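Ticket: Label printer stops after the first page of a batch
Product: Trikora label software, desktop version
Opened by: Jolán Szekeres, Bognár office
Priority: Normal
Status: Solved, waiting for confirmation

Message from customer, 1st June

Good morning,

I am writing about the label printing in our small stockroom. We use Trikora to prepare shelf labels and address labels, and we print them on the printer which is connected to the computer by the window. Until last week this worked well. Now, when I send a batch of 60 labels, the first sheet comes out correctly and then the printer waits. There is no error message on the printer. In Trikora the job has the status "Sending" and it stays like this until I cancel it.

If I print only one sheet, there is no problem. If I print from the text editor, also several pages, there is no problem either. For this reason I believe the printer itself is healthy.

What I have tried already:

Switched off the printer and the computer, and waited two minutes before switching on again.
Changed the USB cable for another one.
Deleted the old jobs from the print queue.
Made a new label template with no logo.

The result was the same every time. Please tell me what I should check next.

With kind regards,
Jolán Szekeres

Reply from Trikora support

Hello Jolán,

Thank you for the clear list, it saves us some questions. Could you please open Settings, then Output, and tell us what is written in the field "Wait between sheets"? Please also tell us if the job list was imported from another program.

Nosine Support Desk

Message from customer

Hello,

The field says 700. I did not know this field before and I am quite sure I did not change it. The unit is not written beside it, so I cannot say if it is seconds or something smaller.

The list was imported, yes. My colleague moved our address list from Skaltar to Trikora last week, together with the print profile. I was on holiday on that day and I did not connect the two things -- now it seems rather clear to me.

Jolán

Reply from Trikora support

Hello Jolán,

The unit is seconds. Skaltar saves the same value in milliseconds, and our import takes the number without changing it. So your printer was waiting 700 seconds before the second sheet. Please set the field to 2, save the profile under a new name, and send the batch again. Please do not import the old profile a second time, or the value will come back.

Nosine Support Desk

Message from customer

Hello,

I changed the value to 2 and saved the profile as "Shelf new". The full batch of 60 labels was printed without stopping. I also tried the address labels, 9 sheets, and they came out in the right order.

I have two small remarks. First, it would be helpful to write the unit beside the field. Second, the status "Sending" is a little misleading when the program is only waiting.

I add one picture, taken at the green table.
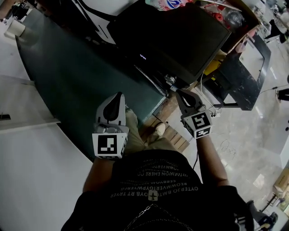 Attachment 1: At the green table, with a gripper in each hand.

One question is still open for me. Is the value saved for each user or for the whole computer? My colleague has his own login and he will print in October, when we do the yearly stock check. I would prefer that he does not meet the same problem.

Jolán

Reply from Trikora support

Hello Jolán,

The value belongs to the profile, and profiles are saved for each user. Please choose Export on "Shelf new" and let your colleague open the file under his login. We have passed both of your remarks to the developers.

The ticket will close by itself if we do not hear from you. You can open it again by answering this message.

Nosine Support Desk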